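February, late afternoon
Killian Perrin
2 min read

Great day on the sourdough side of things! Fed the Pukside starter at a stiffer ratio and it climbed the jar beautifully, with a lovely yogurt smell and none of that nail-polish edge we had last week. Mixed 500 g of the Munro flour with 360 g water, salt at 12 g this time (the last loaf was flat on the tongue). 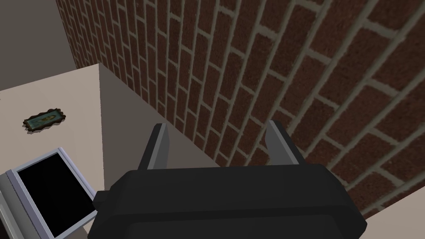 Red brick wall, tablet on the counter.

Autolyse was about an hour, then folds whenever I walked past. Dough felt silky by the third one, so I stopped there.

Flestus rye still to try. I want it at a tenth of the total, no more, or the crumb closes up again. 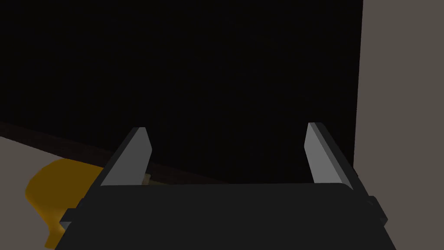

Two loaves shaped and in the cold overnight. Juvatetti tin for one, banneton for the other, same score on both. Can't wait to cut them! Must buy more rice flour.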